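Chapter 4
Giving Your Arms Something to Do

By now you have two arms bolted down, wired up and moving when you tell them to. If you built along with us in Chapter 3, you have also spent an evening waving them at each other for no good reason, and I hope you enjoyed every minute. I certainly did! The first time my own pair moved together in the shared workshop at Tetstead, I forgot to eat dinner.

This chapter is where the fun turns into work. We are going to pick a job, set up a table for it, and teach the arms to handle real objects. The job is clearing up after lunch. It sounds modest, and a five-year-old can do it, but it will push your build harder than anything so far. Lunch trash is light, soft, shiny and never the same shape twice. A wooden block forgives a sloppy grip. A foil tray folds up the moment you squeeze it wrong, and a paper cup with a drink still in it is a wonderful teacher of patience.

Start with a plain white table and only a few things on it. Foil is hard for a camera because it throws back every light in the room, so set your exposure with the foil already in place. Crumple your paper by hand, and crumple a fresh piece every so often - an arm that has only ever met one paper ball has learned that ball and nothing else.
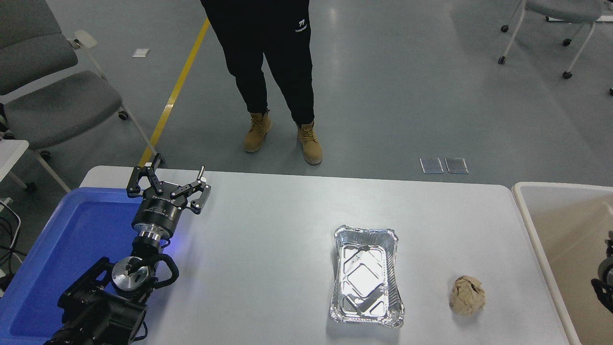
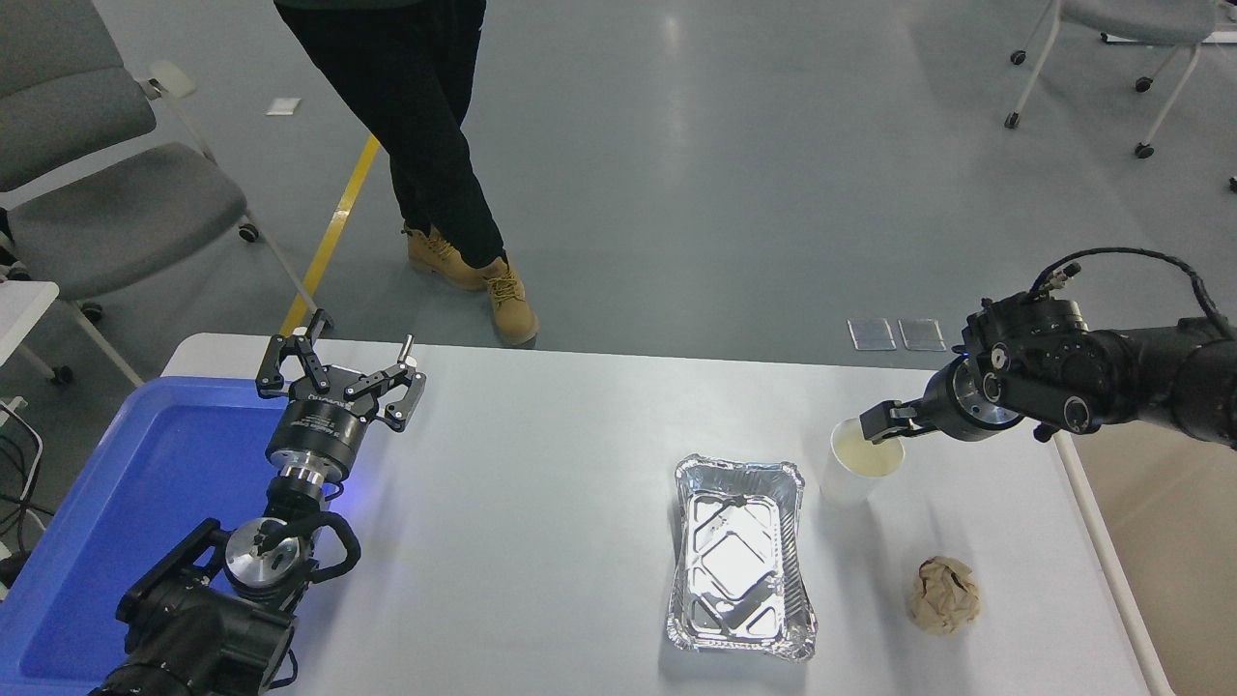
Cups deserve a section of their own (4.3), and they get one. For now, remember the two grips we will use all through the chapter. The rim pinch puts one finger inside the cup and one outside. It needs very little force, and it works on cups of nearly any width. The side grip wraps the body of the cup and feels safer, but thin paper walls give way quickly. I like the rim pinch and will argue for it with anyone. My workshop neighbors prefer the side grip, and their table is a good deal wetter than mine.

Before you run anything, open the Rito config file from Chapter 2 and change these settings:

Speed limit: 50 mm per second for both arms
Rest pose: fingers open
Emergency stop: tested today, within reach of your hand

Readers who built the Jakab gripper instead of the Jikska should also check the finger screws. They work loose with all the opening and closing, and a loose finger will make you think your code is broken. I once rewrote 700 lines before I picked up a screwdriver.

Plan on a lot of tries. My first clean run of the whole table was attempt 147, late on a July night, and I kept a log of every one before it. Please keep a log too. Write down what was on the table, which arm moved first and how it ended, even when it ended with a drink in somebody's shoe.

What you will need for this chapter:

Both arms from Chapter 3, with grippers fitted
A shallow plastic tray
Foil food containers (buy a stack)
Paper cups and brown paper
Towels

We begin in 4.1 with the paper ball, the most forgiving thing on the table.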